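**Nurden Merchants' Safety Group – minutes, Aug 20, 2026**

Present: Piroska Kelemen (chair), Gyula Magyar, Sumeya Araya. Apologies: Ilona Takács.

1. April minutes approved.
2. Shoplifting – 3 reports on Lakatos Street. Police have closed one. Losses total $1,826.
3. Shutter grant – $1,695 left. Magyar to get a second quote.
4. Alarm call list – Araya to update before the next meeting.

Meeting closed 7:40 p.m.
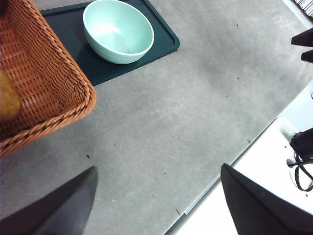 Wicker basket and green tray on the gray tabletop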